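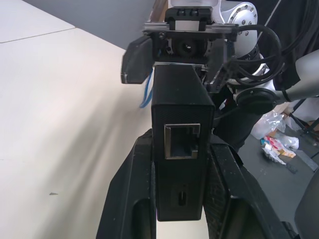
**Robotics club: two-arm handoff**

The Vinside robotics club is spending August on its handoff task, in which one arm picks up a part and passes it to the other. The part is a black box with an Ethernet port and a USB-C port on the same face. It has to be held upright between the gripper fingers, with the port face left clear.

Marisol Schumacher is running the arms this month and Katherine Castaño is writing the control code. They started with foam blocks, which were easy to grip and forgave a bad approach. The box is stiffer, and the fingers need to close on it squarely or it turns in the grip. Katherine has slowed the last part of the approach and added a pause of 800 milliseconds before the first arm lets go.

The club wants 1000 logged attempts before the Pluvero student meet. Failed tries go in the log too, with a short note on which arm lost the part. If you are on the evening shift, please fill in the notes before you shut down. Several entries from last week have none, and Marisol can't use them.

Cable routing on the second arm still needs work. The loops at the wrist should have enough slack for a full turn, and they should be checked at the start of every session.

New members can come by at 3 p.m. and ask for Marisol. No coding experience is needed to help with the logging. Bring a laptop if you have one.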